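Search tips and how-tos

Kitchen & Linens

Candle wax on a tablecloth comes off more easily once it is hard. Lay a bag of ice on the spot for 5 minutes, then lift the wax with the back of a butter knife.
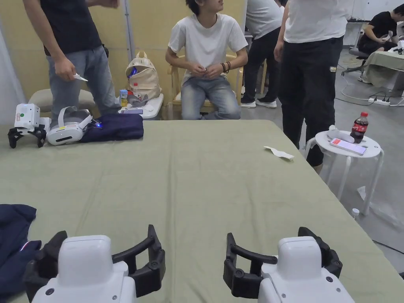
By the Rivivano Home Desk | 1 September 2026

Put a paper towel over and under whatever is left and press with a warm iron, no steam. Move to a clean patch of towel as the wax soaks in. Dab any color left behind with rubbing alcohol, after testing it on the hem. Wash as the label says and air dry. A dryer can set the stain.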